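Gripper notes, Friday, July

Picked up where I left off with the finger comparison. Two sets on the bench this week: the stiff Govik fingers we've had forever, and the softer Flement pair that Mārtiņš Mets has been nagging me to try. Same arm, same controller, same wrist camera, so whatever changes should be down to the fingers (I hope!).

The test piece is the green bottle. I like it because it's two problems in one - flat faces on the top part, round on the bottom - and it's shiny enough to give the camera a hard time. Started at 18 N and a slow close. The first few tries I had the approach too high and the fingers kept wanting to ride up toward the cube end. Dropped the approach height by 2 mm and left it there for the rest of the morning. 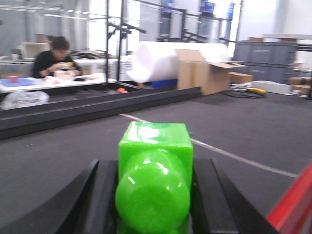 Green bottle upright between the fingers, foam roll and open box in the background.

What bugs me in this view is how much of the image the fingers eat. They come up from the bottom in a big V and the lower end of the bottle is gone completely, so I can't check the contact down there from the wrist camera alone. Mārtiņš thinks we should tilt the mount. I'd rather try a wider lens first, mostly because I don't want to redo the hand-eye calibration again. We'll see who gets their way.

Exposure is the other thing. Fixed it at 4000 microseconds, and the highlights on the green plastic still come out white whenever there's window light behind. The segmentation doesn't love that. Auto exposure was worse, it kept hunting every time the arm turned. 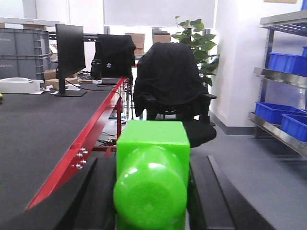

Same kind of grip with the bench on the left and the blue bins over on the right.

Count so far is 71 grasps logged, split over both sets, and I haven't sorted them yet. My gut says the Flement pair is kinder on the round part and a little vague on the flat faces, but I said the same about the Tshabalala pads last winter and the numbers disagreed with me, so no verdict until I've gone through the log.

To do: ask Traltstead if they sell the narrower fingertip on its own. Save the controller settings under a name I'll recognize this time. Rerun the flat-face grasps at the lower approach height with the Govik fingers, then swap and repeat.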